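How I Set Up a Fridge in a Big Old Workshop (and Keep It From Getting Gross)

Filed under: Shop Life, Cleaning, Kitchen-ish Things

If you share a work space with other people, sooner or later someone is going to want cold milk. In our case it was me, about a week after we moved into the Conard building, standing there with a warm carton of half and half and nowhere to put it.

We're in one long room, 1,968 square feet, brick walls and a white metal ceiling way up over everything. It's a great space and I love it, but it wasn't built for lunch. There's no kitchen, no nook, no counter. So when we got a fridge I had to figure out where it would live, how to get it there, and how to stop it from turning into a science project. I've now done this twice (once badly, at the old place on Titerico Street) so I figured I'd write it up.

What you need

A tape measure
A level, a short one is fine
An appliance dolly with a strap, plus one other human
Baking soda, dish soap, white vinegar
A vacuum with a narrow brush attachment
An old toothbrush
A couple of clear bins
Masking tape and a fat marker
A fridge thermometer (they cost next to nothing)

Buying it

I priced a new one at $639 and closed the tab. Ours came from Ó Riain, the used appliance yard out past the feed store, for $175. White, plain, freezer on top, no ice maker. For a shared space I'd go plain every single time! Ice makers leak, and water dispensers need a line run to them, and in a room like ours that line would have been half a football field of tubing.

When you buy used, ask to see it plugged in and running. Put your hand in the freezer. Open and close the door a bunch of times and look at the rubber gasket all the way around, especially the bottom edge where people never look. Then do the dollar bill thing: close the door on a bill and tug. If it slides right out, the seal's weak there. Check a few spots. Ours was a little loose at one corner and I got it to snug up by warming the rubber with a hair dryer and pressing it back into shape, but if the gasket is torn, keep walking.

Smell it, too. A stale smell washes out. A fish smell, in my experience, does not.

Picking the spot

I walked around with painter's tape for an entire afternoon on this part, which my back tells me was time well spent compared to moving a fridge twice.

First thing is the outlet. You want the fridge plugged straight into the wall, no power strip and no extension cord. That ruled out most of our room right there.

Second is the wall itself. Old brick is lumpy. It bows, the mortar sticks out in some places and sinks in others, and if you shove a fridge flat against it you'll end up grinding the coils on it. Check your manual for how much clearance the back and sides want, and then measure from the brick that sticks out the farthest. I also leave 12 inches on the hinge side so the door can swing all the way open and the drawers can come out for washing. You'll thank yourself for that gap, trust me.

Third, look up. I know, it's a fridge, who looks up? But a tall room has stuff overhead, and if there's a pipe that drips or sweats you don't want it over your appliance. Go on a humid day and stare at the joints for a while. Look for rust trails or a chalky line on the wall underneath. 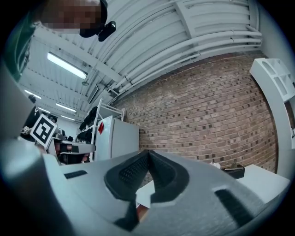
Light matters more than I expected. At the old place our fridge was in a dark corner and the inside bulb was dead, and I swear half the mess came from people not being able to see the mess. If you've got a choice between a bright stretch of wall and a dim one, go bright. Keep it out of direct sun, though, and away from a space heater if you use one.

And think about who walks by. You want it near the action but out of the main path. If the open door blocks the way to the bathroom you will hear about it daily.

Moving it in

Empty it, take out the shelves and drawers, and wrap those in towels. Tape the doors shut with something that won't pull the finish off. I use moving wrap and go around and around like I'm putting a mummy to bed.

Keep it upright if you possibly can. Ours rode standing up, strapped to the side of the truck. If yours had to lie down, stand it back up and let it sit before plugging it in. People argue about how long. I'd go at least as long as it was lying down, and a full night if you can stand the wait.

Concrete floors are easy on the dolly but they're rarely flat, so go slow and look where you're headed. Strap goes around the middle, tilt it back from the side (not the front, you don't want the door flopping), one person steers and the other one walks ahead moving things out of the way.

Leveling

Once it's close to its spot, get down on the floor and find the front feet. They twist. Lefty raises some of them and lowers others, so just try one and watch. Put the level on top, side to side first, and get that bubble centered. Then go front to back, and here you want the front a hair higher so the door drifts shut by itself. That one adjustment has saved me more milk than anything else on this page. People in a shop have their hands full, they bump the door with a hip and leave, and if it doesn't swing closed you come back to a warm fridge.

If the floor's really out, a scrap of vinyl tile under a foot works fine.

Cleaning it before you plug it in

Vacuum the coils. On ours they're underneath behind a little grille that pops off, on older ones they're on the back. Either way they'll be furry. Narrow brush, slow strokes, don't bend anything.

For the inside I mix a couple of tablespoons of baking soda into a quart of warm water and wipe down everything, ceiling first and then down the walls, so the drips land on stuff you haven't done yet. Shelves and drawers get dish soap in a utility sink. Let glass shelves come up to room temperature before they touch hot water! I cracked one at the old place and the sound was awful.

The gasket gets the toothbrush and a bit of soapy water down in the folds. Dry it well. Then vinegar and water on the outside, wipe, and buff with a dry rag. Sticker goo comes off with cooking oil if you let it sit for ten minutes, though I tend to leave small stickers alone if they're stuck down tight and nobody minds them.

Plug it in, put the thermometer in a glass of water on the middle shelf, and leave it overnight. You're looking for 40 degrees or a bit under. Don't load it until it gets there.

Setting up the inside

I keep this dead simple.

Top shelf is shared: creamer, ketchup, the hot sauce collection. Anyone can use it and anyone can replace it.

Middle shelf is lunches. Your name and the date on a piece of masking tape. I leave the roll and the marker on top of the fridge, tied together with string, or the marker goes to live in somebody's apron forever.

The bottom shelf has the clear bins. Mine are the Rosik ones with the rounded corners, just because I had them already, and they catch spills so you can carry the whole disaster to the sink in one trip. Anything that could leak goes in a bin.

Drawers are for fruit. I tried having one for cheese and people forgot it existed.

One firm rule, and I'll be a pain about it: food only. No glue, no film, no batteries, no little jars of mystery finish. If your work needs cold storage for anything that isn't lunch, get a second fridge for that and write on it in big letters.

Keeping it up

Once a week I do a two minute pass. Anything without a name goes, anything older than the tape says it should be goes, wipe whatever is sticky. I do it late in the day when the trash is about to go out anyway.

Once a month, drawers out and a proper wipe with the baking soda mix. Fresh open box of baking soda at the back while I'm there.

Twice a year, unplug it, roll it forward, vacuum the coils and sweep behind it. Brick sheds. You'll get a fine reddish grit back there along with the regular dust, and it finds its way into the grille. If you do any sanding in the same room, make it every other month.

Also, don't push it back too far when you're done. I put a strip of tape on the floor where the front feet go, and I just roll it until they line up. The tape needs replacing every so often. I did mine again in December and used the blue kind, which holds up better on our floor than the tan.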